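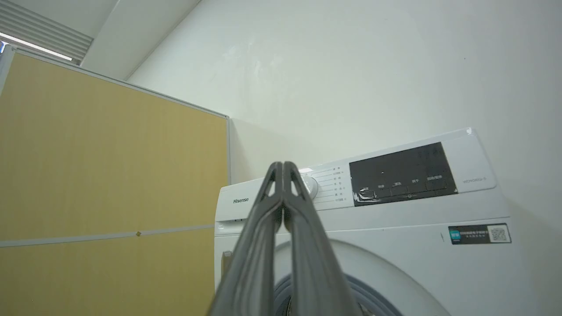 **Why record the laundry task by teleoperation at all, when hand guiding is cheaper to set up?**
Hand guiding puts the operator's arms in the head view and on the follower arm, and both leak into the policy. Teleoperation keeps the views the same at recording and at run time, at the cost of slower episodes. The Mikum set contains both, tagged separately, so that users can compare them.

# Mikum: front-loader demonstrations

Mikum is a set of demonstrations for work at a front-loading washing machine: opening and closing the door, moving soft items between basket and drum, and setting the program. It was recorded on the Skirstead two-arm rig with the Nông leader controller. Release notes were last edited August 17, 2023.

## Contents

| Split | Method | Episodes |
|---|---|---|
| `teleop` | remote control, both arms | 356 |
| `handguided` | arm moved by hand, gravity compensation on | 62 |

Each episode holds:

- joint positions and gripper opening for both arms
- head view and wrist views
- leader positions (`teleop` only)
- a one-line task string
- an outcome flag, set by the operator at the end

Episodes flagged as failed are kept. Filter on `outcome` if you don't want them.

## Recording procedure

1. Home both arms and check that the leader and follower agree before enabling torque. A mismatch at the shoulder shows up as a jump in the first few samples.
2. Place the basket on the floor in front of the machine. Vary its angle between episodes, but keep it within reach of both grippers.
3. For transfer episodes, start with the door fully open and both grippers clear of the door rim. Rest long enough for the trimmer to find a still segment.
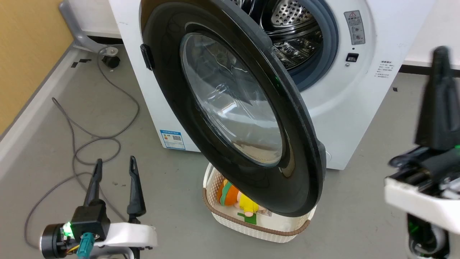 4. Start logging, then move. Don't correct your grip on the leader after logging starts.
5. Approach soft items from above with the gripper open. Close until the fingers stall, wait, then lift. The wait matters more for plush items than for cloth, as the stuffing keeps giving after first contact.
6. Stop logging with the pedal, set the outcome flag, and return to home.

Operators recorded no more than 11 episodes in a row. Past that, paths get shorter and door contacts get harder, and the change is visible in the joint data.

## Known issues

- **Door clearance.** The open door takes up a lot of the floor area in front of the drum. In `teleop`, operators tend to bring the arm in from the side away from the hinge. A policy trained on this split alone will rarely try the other side.
- **Reflections.** The glass bowl in the door and the steel drum both throw highlights that shift with the head pose. Depth estimates from the head view are poor in these areas.
- **Panel occlusion.** In dial episodes the fingers can cover the knob and part of the program list in the wrist view. Use the joint data to time contact.
- **Dropped samples.** 4 episodes in `handguided` have gaps in the wrist stream. They are listed in `gaps.txt` and were left as recorded.

## Basket position

The basket pose isn't labeled. We tried fitting it from the head view and dropped the idea when the door hid too much of the rim in some episodes. Where the rim is in clear view, a rough pose can be recovered from its corners.

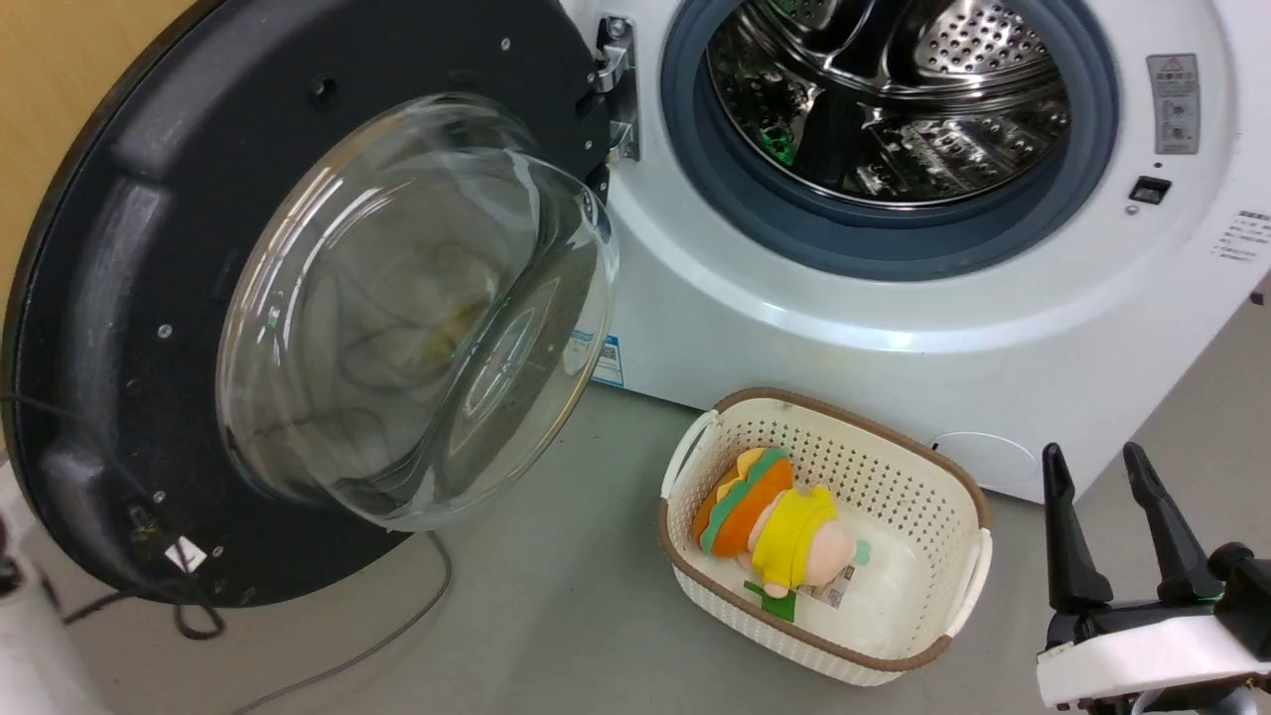
Alier, on the issue tracker, asked for the basket to be fixed in place: with a free basket, the policy has to learn the approach and the grasp together, and their first runs pushed the basket away before the fingers closed. They suggested a taped outline on the floor for a small extra split.

We recorded a trial batch that way in June and haven't merged it. Policies trained on it grasped well at the taped spot and badly elsewhere. The batch is in `extras/fixed_basket` with the same file layout, and can be mixed in with the `--extras` option.

## Loading

```
python load.py --split teleop --outcome success
```

Timestamps are in seconds from the start of logging. Gripper opening is scaled from 0 (closed) to 1 (open) - older scripts written for Skirstead logs expect the reverse, so pass `--flip-gripper` when using them.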